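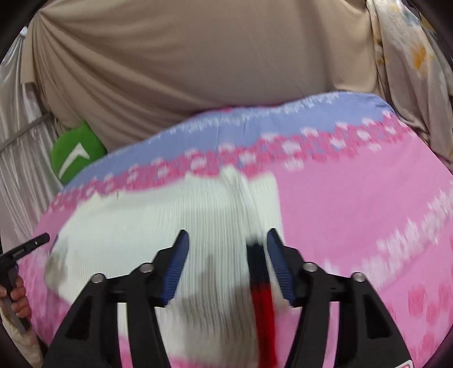 Clilgate Garment Demos: data card

Contents
476 demonstrations of handling clothes on a bed, shown by hand with a held gripper. Each one is a single attempt by one person. The ribbed knit is in the set because thin sleeves and soft edges are difficult for our policy.

Collection
Recorded in July in homes in Truvville, by 9 demonstrators. Bedspreads and curtains stay as the household keeps them. Video is 60 frames per second.

Known problems
In 4 demonstrations the gripper width was not saved. Please skip them for training. The colour is also not corrected between homes.

Contact
Jean Lindsay for the files, Wendelin Gruber for the gripper calibration.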